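Tea caddy (table tray)

A tea caddy, in the current household sense, is an open or lidded container used to store and present individually wrapped tea bags. The word was first used for small lockable boxes holding loose leaf tea, and derives from the Malay kati, a unit of weight. With the spread of the single-serving packet the name passed to trays and divided boxes in which packets stand on edge. The lidded form is usually called a tea chest or tea box by retailers, although usage varies and the terms overlap.

Forms

Three forms are in common use. The plain tray has a flat floor, low sides and no internal divisions. The divided caddy has fixed or removable partitions. The tower or carousel holds packets in vertical columns and is found mainly in cafeterias.

The plain tray is the simplest to make and to clean. Packets may be laid flat or stood upright, but an upright packet in a part-filled tray has little to hold it and tends to slide or fold at the base. Trays of this type are often set out beside a round woven mat, on which the cup or pot is placed.
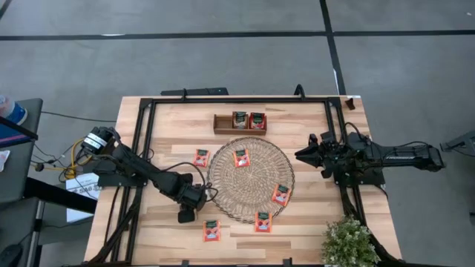
Divided caddies

A divided caddy sorts packets by flavor. Compartments are made slightly wider than the packet, so that the packet stands without being pinched and can be drawn out by its top edge. The Grumard pattern, sold to small hotels, has 9 compartments in a removable insert. The Lelum pattern has 6, glued into the box, and is the cheaper of the two.

Carrying handles are generally cut through the end panels, which are raised above the sides for this purpose. Metal handles screwed to the ends are also found, but they add width and catch on shelf edges. A caddy with raised ends cannot be stacked, and this is the usual objection to the design in catering use. Walnut-colored finishes are common on this type. Packets taken out for sorting are normally returned with the label band uppermost, the band being the part that shows above the partition.

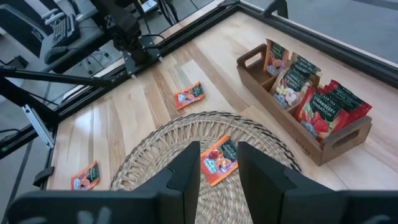

Can different teas share one compartment?

Plain black and green teas in sealed foil or coated-paper packets can be kept together without harm. Peppermint and strongly spiced blends should have a compartment to themselves, particularly if the packets are uncoated paper, as the scent passes into neighboring bags within a few weeks.

Packets

The outer packet, or envelope, protects the bag from moisture and light. Most are printed with a colored band or panel identifying the maker or range, with artwork below indicating the flavor. Fruit blends are commonly packed in red or orange. Color is an unreliable guide across makers, and mixed caddies are better sorted by the printed name.

Envelope sizes are not standardized. A compartment that suits one maker's packets may be too narrow for another's by 2 or 3 millimeters, which is enough to crush the crimped edge. The Toldale insert addresses this with partitions that slide in grooves.

Filling and arrangement

Packets are loaded with the printed face toward the user. Older stock is placed at the front. A compartment filled to capacity holds its packets firmly but makes the first one difficult to remove, and most makers advise leaving a gap of around 10 millimeters. In a plain tray, a small quantity is better laid flat in a single layer, since upright packets lean as soon as one is removed. 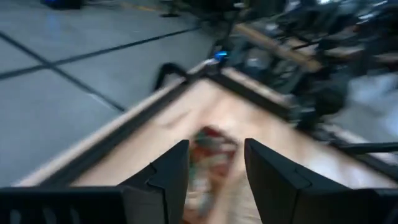

Packets laid in this way take up more floor area, and the tray needs refilling more often. In domestic use the difference is slight. In a guest room or meeting room the flat arrangement has the advantage that the whole selection can be read at once from above, and a missing flavor is noticed sooner.

Care

Wooden caddies are wiped with a barely damp cloth and dried at once. Soaking lifts the partitions and raises the grain. Tea dust collects in the inside corners and is removed with a dry brush before wiping. Oiled finishes need renewing at intervals, and strongly scented oils are avoided. Diarmuid Buckley's pamphlet on small table wares, issued by the Lūse workshop, recommends plain mineral oil on the outside faces only, with the interior left bare.

See also: Tea bag; Placemat; Serving tray

Last revised 23 August 2022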